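Re: [sim-grippers] Fletis or Waltov controller in simulation?

Farzana Mirani wrote:
> We try both controllers with the two-finger gripper. Does anybody
> have numbers for objects with a narrow neck?

Dear Farzana,

I made 3,000 simulated grasps with each controller, the same arm and the same marble counter. Fletis held the object 1,734 times, Waltov 1,903 times. The round grey one is still difficult – I let the fingers close at the neck.
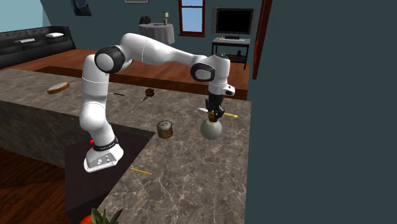
Sutter answered me off the list that the friction value matters more than the controller, and that I should repeat with a lower one. I will start it tonight.

Kind regards,
Clollar sim desk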